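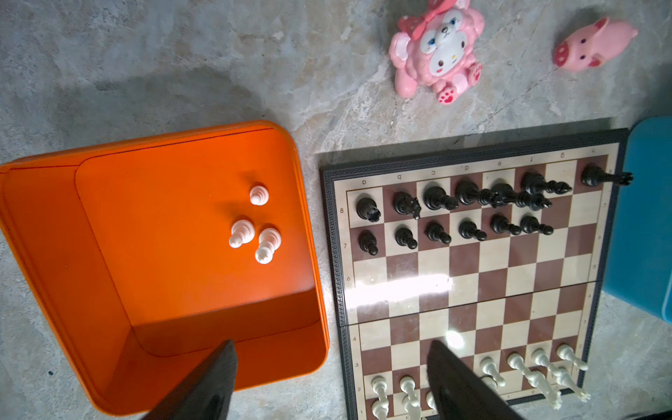 So the chess runs are finally paying off! Rungnapa and I trained the Vornau policy on 130 demos, then gave it 536 more where the arm starts from a mess (pieces tipped over, fingers in an awkward spot) and has to sort itself out. It now retries a missed grasp up to three times before giving up, which the old one never did. Rooks are still a pain. Josée thinks it's the wrist view, and I'm trying a wider crop next.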